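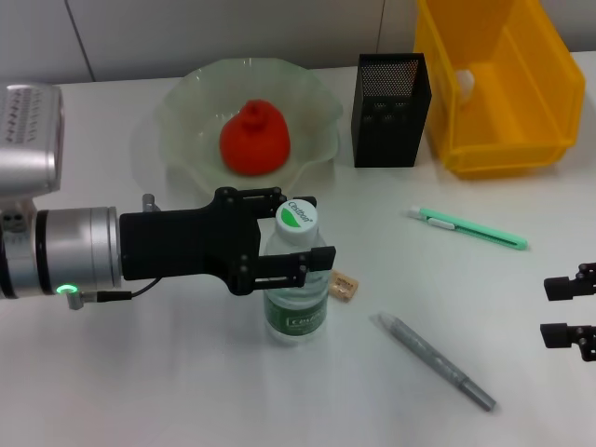
The Cluvetti glass bowl in pale green, on a white tabletop with the black mesh pen holder and the yellow open-front bin.

Cluvetti Wavy Rim Bowl, Pale Green
Item 311
In stock, ships from our Bronidska warehouse

We have carried the Cluvetti bowl for so long now that a good many of our customers simply call up and ask for "the green one," and we know exactly what they mean. It is a translucent glass bowl with a fluted rim that goes up and down in soft waves, and the green is a very pale one. Set it on something white and you will find it leaves a faint green tint on the surface around it, which is the thing people write to us about more than anything else (and the reason Kyriaki Nikolaidis, who chooses our glass, won't hear of us switching to a darker shade, although she has been asked plenty of times!).

Most of them are sold for the kitchen or the dining table, for a few pieces of fruit or wrapped candy by the door. But we have noticed that more and more are going onto desks and worktables, where they hold the odds and ends that would otherwise wander off – keys, erasers, a ball of string, the afternoon snack. The glass lets you see what you've dropped into it without having to tip everything out, and the open shape means you can reach in while your eyes are on something else.

Going with other pieces

The bowl gets along nicely with plainer things. We like it beside our black mesh pen holder, the tall rectangular one in perforated metal, with its fine pattern of dots. One is all curves and the other is all straight sides, and between the two of them they take care of most of what collects on a table in the course of a week. If you have a lot of small parts to keep track of, add the yellow plastic bin from Zovberg. It has an open front and slanted sides, so you can get your fingers in easily, and the yellow is bright enough to find in a hurry.

Buy the bowl, the pen holder and the bin together and we take 10 percent off the three. Ask for Set 283, or put all three in your cart and the discount will show up at checkout.

Care

Wash by hand in warm water with ordinary dish soap. A soft brush is the best thing for the rim, where dust likes to settle in the low parts of the waves. Please don't put the bowl in the oven or the microwave, and if it has been in the refrigerator let it come up to room temperature before you rinse it. We'd also suggest lifting it from underneath with both hands, never by the rim.

A word about the glass

There can be small differences from one bowl to the next. The green may come out a touch lighter or deeper, and the waves of the rim are not always perfectly even. We don't treat these as faults and we hope you won't either, but if you are buying several to stand in a row, leave a note with your order and Melina Tzanetos in the packing room will look through the shelf and match them as closely as she can. Allow an extra day for this.

Shipping and returns

Each bowl travels in its own carton with a molded paper insert. Orders in by noon on Wednesday go out that same week. Should anything arrive chipped, keep the carton, send us a picture and we will mail you another bowl at no charge. Unused bowls can come back within 10 days for a refund.

For shops and restaurants: the next large delivery of 2000 bowls is due in June, and trade orders are handled by the Zacharopoulos office. Please call before you order by the case, so that we can set yours aside.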